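Como tirar riscos cinzentos de recipientes de plástico branco

Imprimir | Enviar por e-mail

Publicado em dezembro de 2022 por Rania Chamoun

O plástico branco fica marcado com facilidade, sobretudo na tampa, onde pomos outras coisas em cima. Eu limpo os meus duas vezes por ano e uso só bicarbonato, água morna e um pano macio.

Primeiro, lave a peça com detergente neutro e seque bem. Depois misture 12 gramas de bicarbonato com umas gotas de água, até fazer uma pasta grossa.
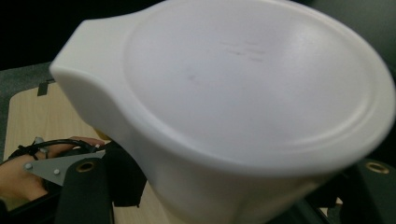 Riscos leves e uma pequena mancha cinzenta sobre o plástico branco.

Ponha a pasta em cima da marca e espere cinco minutos. Esfregue com o pano em círculos pequenos, sem força – a esponja verde deixa o plástico baço e isto já não tem remédio. Passe por água e repita se for preciso.

Para as marcas antigas, a minha vizinha Muireann usa uma borracha branca de escola. Experimente antes num canto escondido. Não misture lixívia com outros produtos.

Artigos recentes
Como guardar farinha no verão
Tirar o cheiro a alho das caixas
Limpar as juntas do frigorífico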